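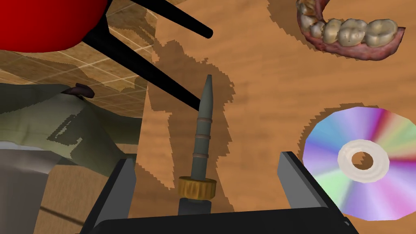

Pointed end up, on a wooden top.

The great label clear-out reached our floor in August, and the results are in. Over the past year this office has named 3,881 files "final". Of those, 852 are called "final final", and one, saved at ten to six in the evening, is called "final no really". We have opened it. It stops halfway through a sentence.

The new naming rules have come down from Clundusmont, where they run to four pages and were sent round as an attachment called "rules new (2)". In short: project first, then month, then a version number. Your initials are welcome. Your feelings about the client are not, and the folder for the Jirness job has been renamed accordingly. 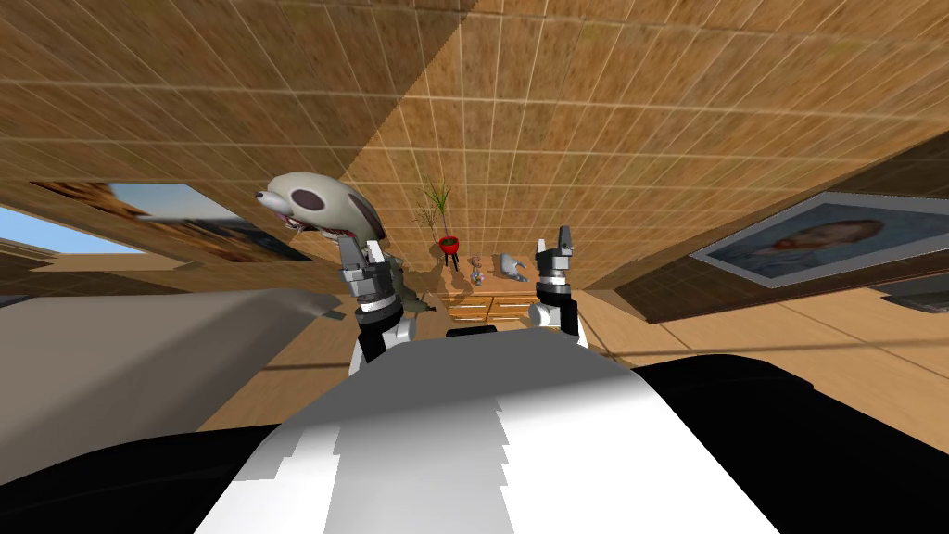 Records and Filing Team, Drostovura office

Paper is a sadder story. The cabinets by the lift hold over 1,000 hanging folders, and most of them are filed under M for Miscellaneous. A fair few hold nothing but another, smaller folder. We have also met the tea rota from two offices ago, which we are keeping, as it is the only document in the building that everyone has signed.

From now on, anything older than seven years goes in the grey sacks unless it has a lease, a pension or a lawyer attached to it. If you aren't sure, put it in the tray marked Ask. Please don't put your lunch in the tray marked Ask. 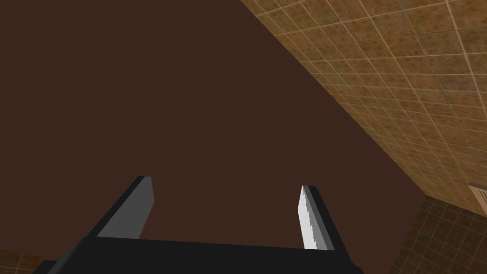
Filing by colour is finished too. It began well enough, with green for leases and blue for repairs, and then the stationery order changed and half the leases went turquoise. The last straw was grey. Black and medium grey are easy enough to tell apart when they sit side by side on a gripper finger, but put them on two folder tabs in separate drawers and people will swear they are the same. Use words. The label printer takes up to 100 characters and has never yet been asked for more than six.

The shared drive, Yook, will be locked from noon while the old folders are moved across. Save your work before then — under a sensible name, if you can bear it — and expect the search box to sulk for the rest of the afternoon.

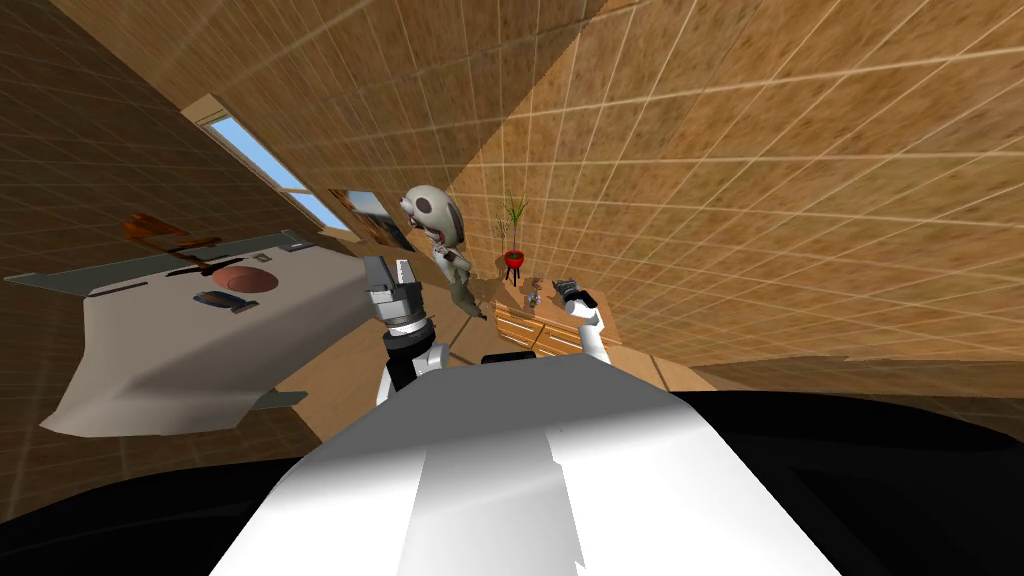 Two arms out in front, and a zombie-like figure standing between them.

Spare labels are in the second drawer down. The drawer isn't labelled.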